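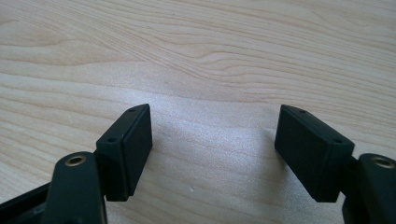
Stovmont Community Hall
Monthly Safety Walk — Comments Sheet
Date of walk: 1/27/22
Last full inspection: October

Mark each item OK, FIX or N/A. Write comments on the same line if they fit.

ENTRANCE AND HALLWAYS
Front doors open fully from inside: OK
Door closer, Skurnwood Street side: FIX. Slams on the last few inches. Adjusted in October and has drifted again.
Floor mats lie flat: FIX. Corner of the long mat curls up. Turn it or replace it before the next rental.
Exit signs lit: OK
Hallway clear of storage: FIX. Folding chairs stacked against the side exit. Moved during the walk.

MAIN ROOM
Tables, tops and edges: OK. No lifted edging, no splinters.
Table leg locks: FIX. Two do not click. Tagged and set in the back closet — do not put them out.
Chairs: OK
Ceiling tiles: OK. Old stain over the stage has not grown.
Outlet covers: FIX. One cracked, north wall, behind the piano.

KITCHEN
Extinguisher charged and tag current: OK
Range hood filter: FIX. Greasy. Should be washed after every large dinner.
Water at hand sink: OK. Takes nearly 4 minutes to get warm.
First aid kit: FIX. Out of burn gel and medium bandages.
Knives stored in block or drawer: OK

BOILER ROOM
Door locked: OK
Akatard carbon monoxide alarm, test button: OK
Area around boiler clear: OK
Pressure gauge: OK. Same reading as last month.

OUTSIDE
Steps and handrail: FIX. Rail loose at the bottom post.
Salt bin: OK. Refilled.
Parking lot lights: FIX. The one nearest the Mao Lane gate is out.
Dumpster lid closes: OK

Items marked FIX: see work list no. 998. The handrail comes first. Keep the lower steps roped off until it is bolted down and use the ramp. The rail and the lot light together should stay under the $2,000 repair limit. Anything over that needs a written quote.

Everything else on the list is due within 7 days, except the filter, which can wait for the next kitchen cleaning.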